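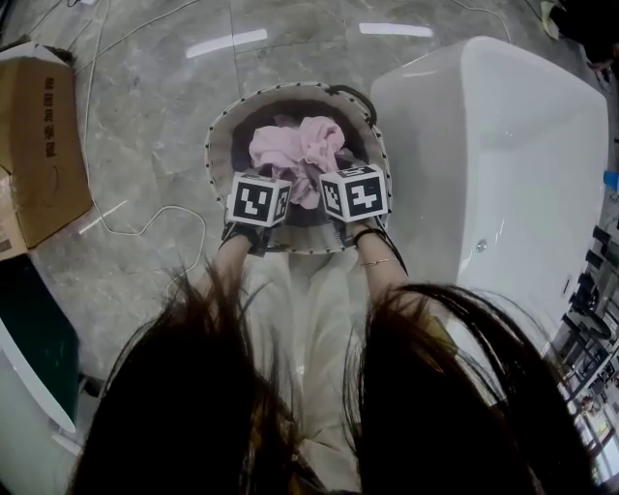 Figure 4.1 A fabric laundry basket, held by the rim with both hands.

Chapter 4
Washing at Home: Water, Fibers and Soap

4.1 Why we begin with the household

In the three chapters before this one we followed the fiber from the field to the spinning room, and from the spinning room to the loom. A student may think that the story of a textile is finished when the cloth is cut and sewn. For the person who owns the shirt, it is only starting. A cotton shirt can be woven in minutes, but it will be worn, washed, dried and folded for years, and most of the changes in the fabric will happen in this long second part of its life.

The subject of this chapter is washing as it is done in ordinary homes. Industrial laundries will be treated in Chapter 9, where the machines and also the chemicals are of a different kind. We speak here of small loads, mixed colors and water from the tap.

4.2 A short look at Drernedard

Many of the observations in this chapter come from the town of Drernedard, where Aminu Akpan taught textile science and kept household washing records together with his students. The study included 90 households. Each of them wrote down in a notebook what was washed, at which temperature and with how much detergent. When the work was closed in May, the notebooks contained 2939 loads.

The town is useful for our purpose because it has two water supplies. The upper streets receive soft water from the Prollelora reservoir. The lower streets receive water from wells, and this water is hard. People on both sides buy the same detergents in the same shops, so a difference in the result can often be connected with the water. Akpan warned his students, however, that habits are also different from street to street, and that the notebook shows only what a person remembered to write.

In 441 of the loads, the writer noted that towels felt stiff after drying. Most of these notes came from the lower streets. We will return to them in Section 4.5, when we discuss calcium and its reaction with soap.

4.3 What washing must do

Soil on clothes is a mixture. Some of it dissolves in water without help, for example salt from sweat, or sugar. Some of it is fat, from skin or from food, and water alone removes it badly. There are also small solid particles, such as dust and soot, which sit between the fibers and are held there partly by the fat.

To remove such a mixture, four things work together: water chemistry, temperature, movement and time. If one of them is made smaller, another must usually become larger. A cool wash, for instance, will need more time or a better detergent. The reader should keep this relation in mind, as we use it in nearly every section that follows.

Terms to know before reading further

Surfactant: a substance whose molecule has one end that is attracted to water and another end that is attracted to fat.
Hard water: water with a high content of dissolved calcium and magnesium.
Builder: a part of the detergent that binds calcium and magnesium, so that the surfactant can work.
Redeposition: the return of removed soil to the fabric during the same wash.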